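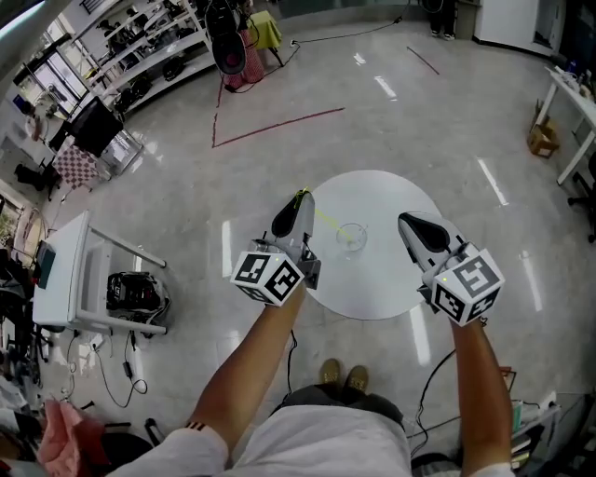 Alden Marsh

Alden Marsh is a freshwater wetland on the lower Nukov River, made up of cattail marsh, wet meadow and a belt of flooded willow along its eastern side. It covers roughly 500 acres in spring and shrinks to less than half of that by late summer. The marsh is best known as a stopover for ducks and shorebirds, and for the restoration work carried out on its drained northern section.

History

Most of the northern marsh was ditched and drained for hay in the early twentieth century. The main channel, known locally as the Jerkico Ditch after the farm company that dug it, carried water straight to the river and lowered the water table across the meadows. Haying ended when the company sold the land, but the ditch stayed open and reed canary grass spread over much of the ground.

Restoration

Work on the northern section followed a plan drawn up by the hydrologist Tomomi Ikeda. Earthen plugs were placed at nine points along the ditch, and four low water control structures were built so that levels could be raised in fall and drawn down in early summer. The Maruyama Tract, a 59-acre parcel of former hayfield, was added later and reseeded with sedges and bulrush. Part of the tract is still dry in most years - the soil there is sandier than the original survey had shown.

Wildlife

Northern pintail, blue-winged teal and mallard use the marsh in large numbers during spring migration. Teal and mallard also nest in the wet meadow. Sora and Virginia rail breed in the cattails, and muskrats are common in the deeper pools. Northern leopard frogs have been recorded on both sides of the old ditch.

Access

A gravel road reaches the southern edge, where there is a small parking area and a footpath along the levee. The northern section is closed during nesting season. Waterfowl hunting is allowed south of the levee under state rules, usually ending in December.

See also

Nukov River
Wet meadow
Prairie pothole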